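The fruit basket, finally sorted

I have been meaning to deal with the fruit basket since June, and yesterday afternoon I ran out of excuses. For anyone new around here, I collect pretend fruit. It started with a single wax pear from my aunt's sideboard and has grown quite a bit since then, mostly thanks to the secondhand shop on Rungrueang Street, where Vichien Sriwong keeps a shelf of it behind the lamps and lets me rummage for as long as I like.

My trouble is that I never put anything away properly. Fruit goes on the shelf, fruit comes down for a birthday table, and then it sits in a bag in the hall for a month or two – I'm sure some of you do the same with Christmas ribbon!

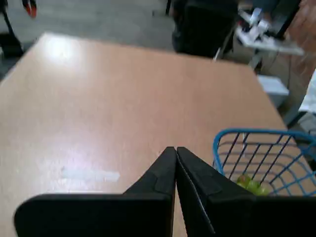
I like a wire basket for this kind of thing, as the dust falls through the bottom and you can see what you've got without tipping it all out. I did try a lidded box once (a big one, 40 quarts, bought in a fit of organizing) and promptly forgot everything that went into it. The blue also cheers up a plain table no end, and I'm a person who needs cheering up when there's tidying to be done.

Grapes are the hardest to store. Apples and lemons you can just pile up, but a bunch gets squashed out of shape if anything heavy sits on it, and the leaves bend and stay bent. So the grapes go in last now, leaf side up. In-ho Ryu, my neighbor and a far neater soul than me, washes hers in lukewarm water with a drop of dish soap and lets them drip over the tub. I've copied her ever since, though I go very gently where the leaf joins on.
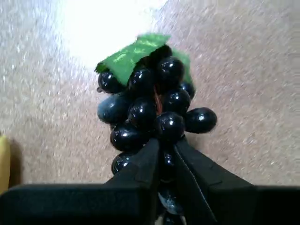
The dark grapes, with their green leaf on top.

I have a soft spot for the dark ones. Green grapes look nice in a bowl, but dark ones look like a painting, especially next to a bit of bread and a candle. I paid 3 dollars for my first bunch and thought it was a lot at the time.

Next up is the drawer of silk flowers, and I'm not looking forward to it one bit. If you have a good way of keeping poppies from going flat, please leave me a comment.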